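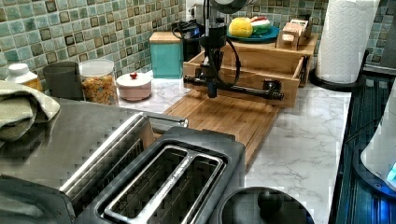 Kitchen station, gripper over the cutting board, wooden tray and teal plate behind it.

**April, notebook, equipment planning for next period**

I write this down before the order list is closed, so that we do not discuss the same points again in the next meeting.

Budget line for small equipment of the kitchen station: 275 left. I asked if we can move money from travel and the answer was no. So everything below must fit in 275, shipping included.

Requests that I collected:

- spare finger set from Drodmont, 210 with the mounting screws
- second cable for the wrist, from Ullura, price not confirmed
- cable clips and sleeve, 9 per pack
- second cutting board, same size as the present one
- more food items and dishes for the tray tasks

The finger set is the large item. I looked in the old entries and we waited long for the last delivery from Drodmont. If we order only when a finger breaks, the station stands still during that time. My opinion is to order it now, even if it takes most of the money. With one pack of clips we are at 219, and 56 remains for everything else.

About the wrist cable: it makes a loop at the wrist and then goes down along the right side of the arm. When the arm moves low over the board, I do not like how much free cable there is. The sleeve should help. I would try the clips first and buy the second cable only if we see wear on the first one. Need to check: does Ullura sell the cable alone or only in the kit? In their old catalog it was only the kit. I will write to them again, my first mail had the wrong part number (my mistake, I copied from the line above).

Cutting board: can wait. The bamboo one is good enough, and a different board would change the height under the gripper, then we must teach the positions again. If somebody wants a second one, please take the same thickness.

Dishes and play food: also can wait, or buy from the consumables line. I do not want to pay for plates from the equipment money.

**Bigger item, not for this budget**

Branderitz sent an offer for a full service of the arm. It is 200 per visit, without parts. For me the question is how many visits we really need in one year. The Dvorak arm in the other room had one visit and the technician mostly cleaned and tightened, which we can do ourselves if we have the torque values. I asked for these values and got no answer yet. Let us put one visit in the plan for the next budget and leave the second one open.

Also for the next budget: a second power strip on the counter side. The toaster and the kettle are both part of the task list and I prefer that the arm controller does not share a strip with them.

**To do**

- [ ] order finger set (Drodmont, 210)
- [ ] order clips, one pack
- [ ] mail to Ullura, correct part number this time
- [ ] ask Branderitz if the offer includes the travel of the technician
- [ ] measure thickness of the board and write it here:

Shipping cost of Drodmont is still missing. If it is more than 56 I have to leave out the clips and ask again.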